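Equipment Notebook – Hand-Held Gripper Units, Planning for Second Order
2021-10-16
Entry by Cúc Khổng. Copies to Thiện Đồng and Chandrasekhar Namboodiri.

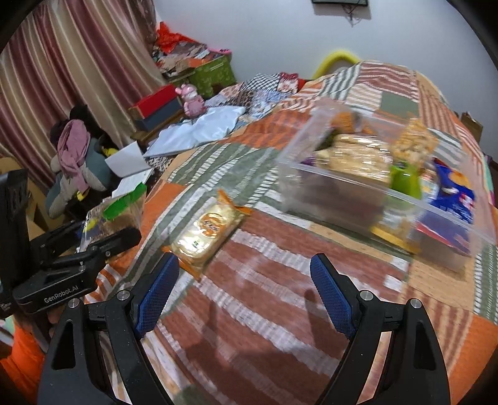

1. Present position

Household pick-and-place work continues with snack packets, a clear storage box and a patterned bedspread as the work surface. The two-handed tasks require a pair of grippers per operator. We hold 13 grippers in total, which gives six working pairs and one spare. The plan approved in August assumed eight pairs. The shortfall has been covered by sharing between the Tô and Emia groups, and the sharing log shows 21 handovers to date. Thiện Đồng considers this too many, and I agree.

2. Consumables

Finger pads are the item most often requested. The present stock is adequate for one group only. I propose a single order of 100 pads, to be held in the main cabinet and signed out by pair. Mixed pads on one gripper are not to be issued.

Pivot screws: Quang Hồ asks that these be ordered with the pads and not charged to general hardware. Agreed.

Snack packets and similar goods have been bought from petty cash. Glossy wrappers crease with handling and should be replaced on a schedule. A separate line is requested – small, but it should exist.

3. Quotations

Jonex: complete pairs, delivery in two lots, pads priced separately.
Pandinetti: complete pairs, one lot, pads included for the first order only. Training day offered at extra cost; declined.

Neither quotation states the terms for repair. Hường Quách has written to both firms and will enter the replies on the facing page.

4. Storage and hours

The draft schedule calls for over 216 operator hours before the next review. Two more pairs would permit the Emia group to work without borrowing. The present shelf will not take them. Shelf measurements still to be made.

5. To be settled

Repair terms (Hường Quách).
Pad count by cabinet (Quang Hồ).
Budget code for packaged goods – Chandrasekhar Namboodiri to confirm.
Whether the spare gripper is to be kept as a spare or paired.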